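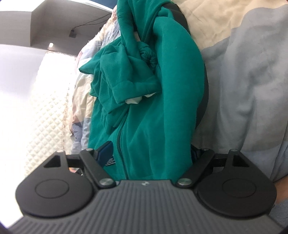
Una sudadera con capucha verde azulada, de las de cremallera, hecha un ovillo.

El ropero de Tavberg vuelve a abrir en noviembre y ya recoge sudaderas

21 de agosto de 2024

Sí, ya sé que estamos en pleno agosto y que hablar de forro polar da sudores, pero el ropero de barrio de Tavberg ha empezado esta semana a recoger ropa de abrigo y yo me he pasado por allí con dos bolsas (una mía y otra de mi vecina, que siempre me lía). La campaña se llama Gretis, como la del año pasado, y este año se centra en una sola cosa: sudaderas con capucha.

La razón me la contaron en el mostrador mientras vaciaba las bolsas. Los abrigos gordos llegan solos, todo el mundo tiene uno que ya no usa, pero las sudaderas nos las ponemos hasta que se caen a trozos y luego faltan. El invierno pasado repartieron 3000 prendas y las sudaderas se acabaron en 11 días. ¡En 11 días! Yo tengo cuatro en casa y me pongo siempre la misma, así que me fui de allí con bastante cargo de conciencia.

Se puede llevar ropa al local de la calle Hakim, el que antes era la mercería, y al punto de recogida de Nurnmont, que está en la entrada del mercado. Abren por las tardes, hasta las 21 horas, y si vais en coche os aviso de que en Hakim aparcar es una aventura. Yo acabé dejándolo detrás de la estación y cruzando medio barrio cargada como una mula.

Piden que todo vaya limpio y con la cremallera en condiciones. Las de colores vivos gustan muchísimo, sobre todo entre los chavales, y las de felpa suave por dentro y por fuera son las primeras que vuelan. De tallas aceptan todas, aunque andan cortos de las de adolescente. Lo que no cogen este año es calzado, ni mantas, ni esos jerséis de lana que encogieron en la lavadora y que una guarda por pena (los míos se volvieron conmigo a casa).
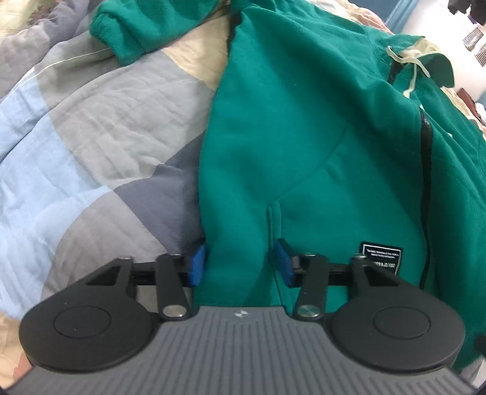 Cómo preparar la ropa antes de llevarla

Lo primero, mirad los bolsillos. En la mía apareció una entrada de cine y un pañuelo que prefiero no recordar. Después subid la cremallera hasta arriba, meted las mangas hacia dentro y doblad la capucha sobre el pecho. Si la tela es de las peluditas abulta bastante, así que mejor una bolsa grande que tres pequeñas reventando por las asas.

No cortéis las etiquetas, que en el ropero las usan para clasificar por talla y para saber cómo se lava cada cosa. Si la talla ya no se lee, la apuntáis en un papelito y lo dejáis dentro del bolsillo.

El reparto empezará en noviembre en el mismo local de Hakim, y los horarios se colgarán en la puerta unas semanas antes. Yo pienso volver en cuanto convenza a mi hijo de que una sudadera que le llega por el ombligo ya no es suya.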